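December, Honthorpe kitchen lab
Cooling test, rice trays, batch 3

Start 7:40. Cooked rice out of the Kundia steamer and split between two pans, one filled deep, one spread thin. Both went straight into the walk-in, uncovered, top shelf. Probes in the center of each. Logger set to read every 10 seconds.

Thin pan got under 41 F well inside the limit. Deep pan did not, and we threw it out. Same result as batch 2, so I'm done testing deep pans.

Logger stopped at 1,872 readings on the deep pan. Battery, I think. Swapped it and restarted.

Every pan gets black tape with the time in marker before it goes in. Two pans from the Jiltden run had no time on them and can't be used.
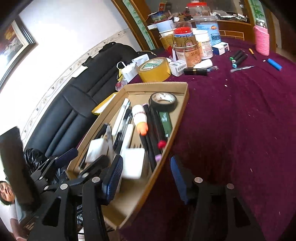

Next run

Beans, 200 g portions, lidded against unlidded. Check both probes in ice water first; the left one read a degree high last time. Ask Pavliuk for more probe wipes, down to the last box. Move the fan guard back before loading.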